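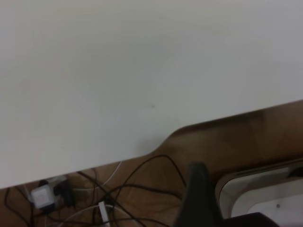
Clearing Up After Ourselves: Can Machines Do the Chores Yet?

11 July 2026
By Janka Slanina

Household work has long been the promise made on behalf of robots, and it has been slow to arrive. Factories have used mechanical arms for decades, for tasks that repeat to the millimetre. A home offers very little of that kind of order. The table is a different height in every kitchen, the light changes through the afternoon, and the washing never lands in the same heap twice.

This magazine visited the Wonuscombe workshop of Gilatness, a firm that studies domestic handling, to see how far the work has come. The firm has concentrated on two chores: wiping down a table and folding clothes. Both are done daily in most homes, and both are taught to children without much trouble.

The table proves harder than it sounds. A pale, matt top gives a machine very little to judge distance by. A crumb is a speck a few pixels wide, and may equally be a mark in the surface that no cloth will shift. Where the edge stops being straight and steps round in a curve, a wiping path planned for a rectangle will run off into the air or leave a strip untouched. Tuncay Karabulut, who directs the handling programme at Gilatness, regards the edge as the proper test. "Anyone can wipe the middle," he said. "We judge the machine on the last hand's width."

Then there is the floor. Cables that lie looped over one another, black on brown wood with a white one running up beneath the table, are a familiar sight in homes and offices alike. People step over them without thought. A wheeled machine must recognise each as something to avoid, and a thin wire in shadow is among the items most often missed. The firm does not yet permit its mobile units to tidy cables. Pulling the wrong one may bring down whatever is attached to it.

Folding has advanced further. In May the firm completed a trial of 1,287 garments, of which 800 were finished to the standard set by its own laundry staff. Towels and pillowcases accounted for most of the successes. Trousers were markedly worse, and jeans were the slowest item in the basket, taking an average of 7 minutes a pair.

The reasons lie in the cloth. Denim is stiff enough to spring back from a fold and heavy enough to drag itself off a table. Gathered elastic adds a further difficulty, as the scrunched part is thicker than the flat part beside it and will not lie level in a stack. A person folding such a pair brings the legs together, doubles them over and tucks the bulk to one end by feel. Mr Karabulut's team has had to write down what feel consists of, and the document now runs to 29 pages.
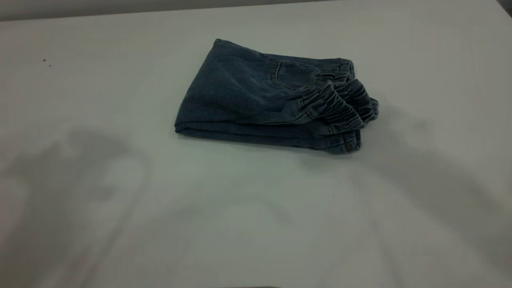
Can a household buy a machine today that will fold a pair of jeans like these?
At present there is none that the firms we spoke to would recommend for an ordinary home. The arms that can manage it remain in workshops, where trained staff are on hand to supervise them.

Commercial laundries may see the benefit sooner. Šimek, which supplies linen to hotels, has placed two folding stations at its Stestthorpe site. They handle flat items only, and employees sort everything else by hand. The company reports that the stations are useful on night shifts and less so when loads are mixed. It has no plans to extend them to guests' clothing.

Prices have not been announced for any domestic version. Gilatness intends to repeat its garment trial next spring, with a larger share of trousers and a table with rounded corners.

Reader comments

Marrow_and_Peas: My mother ran a hotel laundry and would have had those jeans done in ten seconds. Seven minutes!

D. Whitlock: I would settle for one that deals with the cables. The floor under my desk is a disgrace.

fenlandreader: Did the pillowcases include the fitted sheets? I should like to see it attempt a fitted sheet.

Related articles

The Quiet Return of the Airing Cupboard
Night Shift at a Hotel Laundry
Dishwashers: Why the Racks Have Hardly Changed
What a Robot Needs to Know About Stairs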